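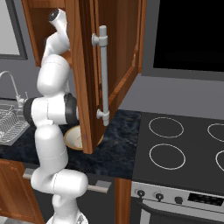
White robotic arm reaching into an upper kitchen cabinet (computer render)

Kedberg Technical File Binder System

I've spent more of my working life than I'd like hunting for the right version of a risk assessment, so when Valline asked me to write up the page for our binder system I said yes before they'd finished the sentence.

The Kedberg is a paper and digital filing kit for small medical device firms. You get a set of heavy ring binders, pre-printed dividers, a sign-out log and a licence for the index software, which runs on any ordinary office PC. The dividers follow the order most reviewers like to read in: device description, intended use, design history, risk, bench testing, clinical evidence, labelling, complaints. If your file is laid out differently (ours was, for years) there's a blank set in the box and you can print your own.

What I like best is the index. Every document gets a number, and when you replace one the old entry stays put with a line through it, the date and the initials of whoever changed it. The standard licence holds 3,000 entries. Our own file for a wound drainage pump came to 1,412 and that was with every supplier certificate in — I scanned the lot over a very dull fortnight in February.

Ľudovít Gajdoš at our Krajčí office looks after the software and Alžběta Tóth does the templates. She rewrote the complaints form last winter and it's so much better now, two pages instead of five!

A few practical bits. Each binder takes 300 sheets, and please don't push it, the rings start to gape. Spines are labelled on the short edge as well, so they can lie flat in a fire safe. The large kit comes with extra binders and a second licence. Refill dividers are sold separately and fit the older Kedberg binders too, apart from the narrow grey ones.

It won't write your submission for you, and it doesn't replace proper regulatory advice. It's filing.

Orders go out from our Anduvcombe warehouse, usually the next working day. Large kits travel on a pallet, so tell us if you've got stairs.

Page updated May 6, 2019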